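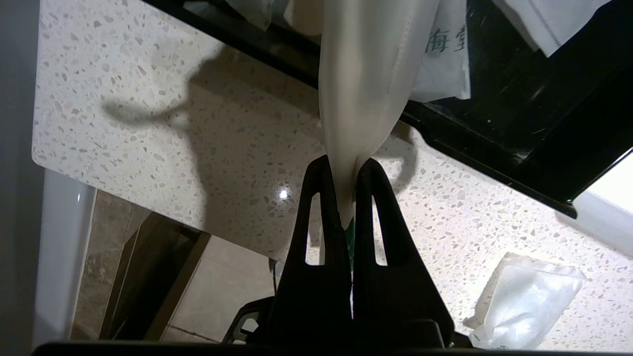 Mireille Collet

Unit 6: Comparing fingertips for soft objects and hard edges

Welcome back! Monday's session is the one I look forward to all term, so please read these notes before you come. We stop drawing grippers and start trying them out in ordinary rooms, on ordinary things.

Start with the bag grasp. Both fingers have a slot cut through them and they lean in toward each other, so the tips close on the twist in the cloth or plastic before anything else does. A twist is a lovely target for a parallel gripper – narrow, thick enough to squeeze, and still soft enough to forgive a few millimeters of error. Look at what else is lying on the counter, too. Crumpled translucent white plastic and a glossy black surface are hard for most vision systems, and the arm throws a big shadow over the work area. Your detector has to cope with all of it.

The two fingertip sets we compare are called Skollus and Darine in the lab sheets. Skollus is the slotted one that bends a little under load. Darine is the solid one. Run the same list of objects with both, and keep the controller settings the same or your numbers will mean nothing!

What to write down for each try:
object and how it was lying
fingertip set
closing force setting
held, slipped or missed
one line on why you think so

Last year's class logged 870 tries, and 201 of them were misses. When Chutima Ongart went back through the misses she found that almost 30 came from the same thing: the approach was fine, but the tips met the surface too early and the arm stopped. That is a different problem from a weak grip, so please don't put them in the same column.
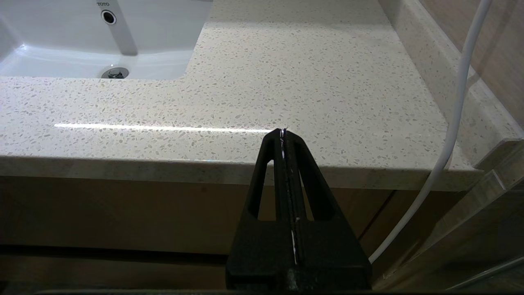

Mireille Collet

Edge approach

Here the fingers are closed and the tip is at the front edge of a speckled counter. I love this case because it looks so simple. The edge is rounded, so a camera at the wrist gets a soft change of tone where you would like a crisp line, and the long bright reflection on top can easily win the edge detector's vote. Try it with your own code and see which line it picks (mine picked the reflection, twice).

Watch the white cable on the right as well. Thin hanging things are often missing from a depth map, and a planner will happily swing an arm through them. Glass gives the same kind of trouble, and there is a panel of it at the far right.

Exercise for the edge approach:
1. Set the approach speed to 30 mm per second.
2. Stop on contact using the force reading only.
3. Repeat using the wrist camera only.
4. Repeat with both, and compare the stopping points.

Didier Courtois will be at the Poulain bench with the spare fingertips. Sign them out, please. Plots go in the shared folder by January, 400 words at most with them, and rough plots are welcome.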